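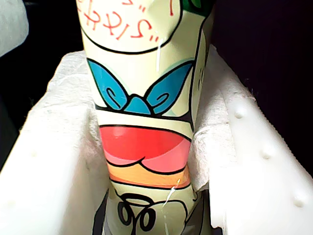
The bridge on Divell Road is closed again, and this time I think it will be long. I went there this morning on foot and the concrete blocks are on both sides, with a printed notice from the town in a plastic sleeve. The notice says the closing is for 180 days, counted from July 25, 2024, and that it can be made longer if the engineer asks for it. For us on the Nelline side it means driving down to the state road and coming back up for everything, also for the mail. My parcel was sent to the wrong side of the river first, and I had to fetch it myself: a tall piece in pale cream yellow with a cartoon drawing in thick black lines, still standing in its white foam. I do not complain about a parcel. I complain that the school bus will have the same problem in September. Does anybody know if the selectmen have spoken about the bus route?

Posted by riverside_lena

The bus company was asked in May, when there was first talk of the damaged beam. They said they would make a second pickup at the Alemneh farm stand if the families agree. I do not know if this is written anywhere. You should call the school office and ask for it in writing.

Posted by oldpasture

Thank you. I will call tomorrow. But the farm stand has no sidewalk and the cars come fast out of the curve there. I would not let a child of seven wait in that place when it is still dark.

Posted by riverside_lena

I am sorry for the people on the other side, but the closing is correct. I drove a truck for many years and I know what a weak beam means. The sign said 3,000 pounds since the spring and everybody went over it with pickups and hay trailers. You could stand below and hear it. If people had respected the sign we would maybe still have a bridge for small cars.

Posted by hk_hauling

3,000 pounds is less than almost any car that people drive here. So the sign was in fact a closing, only the town did not want to call it a closing. That is my problem with it. They put up a number which no person could follow and then they blame the drivers.

Posted by stuldale_north

You could follow it. You could take the state road.

Posted by hk_hauling

With hay, in June, four times a day? Come and try it with me.

Posted by stuldale_north

Please, both. I would like to understand the money. In the town report I find two lines for this bridge. One is $2,000 for the inspection last year and the other is also $2,000, under "temporary measures." Is this the same money written twice, or did they pay two times? I read it slowly and with the dictionary and I still cannot say.

Posted by riverside_lena

Two different payments. The first was for the inspection. The second was for the blocks, the signs and the man who set them. I was at the meeting when it was voted. It was a short meeting and there were not many of us, the heating was broken.

Posted by oldpasture

So the same amount for looking at the bridge and for blocking it, and nothing for the repair.

Posted by stuldale_north

The repair goes through the state list. Stuldale cannot pay it alone, it would be the road budget of several years. We are on the list, but behind two other towns. I asked what number we have and the clerk could not tell me.

Posted by oldpasture

What about the fire trucks? The station is on the Divell side. My mother-in-law lives in the second house after the bridge, on Nelline Lane, and she is on oxygen. I do not want to frighten anybody -- I only want to know who comes if she calls.

Posted by quiet_acre

For Nelline Lane the call now goes first to the next town, they come up the state road and do not need the bridge. Our own truck goes also, but it will be second. If she has oxygen in the house, tell dispatch on the non-emergency number so that it is in their notes for the address. My brother did this for his house and it took a few minutes.

Posted by hk_hauling

That is useful, thank you. I did not know that this is possible.

Posted by quiet_acre

Can one still walk over? The notice says "closed to all traffic" and I do not know if a person is traffic.

Posted by beanrow

I asked this at the town office. Walking is also forbidden, but the lady said it in such a way that I think many people have asked. I went only up to the blocks.

Posted by riverside_lena

Half the lane walks over it every day. A person weighs nothing compared to a hay trailer.

Posted by stuldale_north

The railing on the upstream side is loose at the bottom. Whatever you think about the beam, please do not let children lean on it.

Posted by hk_hauling

On this we agree.

Posted by stuldale_north

I spoke now with the school office. They have nothing in writing about the farm stand, and they did not know about the curve. They want the names of the streets from every family on our side before the next board meeting. If you have a child on that bus, send it to them, and please mention the curve.

Posted by riverside_lena

Sent. I also asked for a light at the stop.

Posted by beanrow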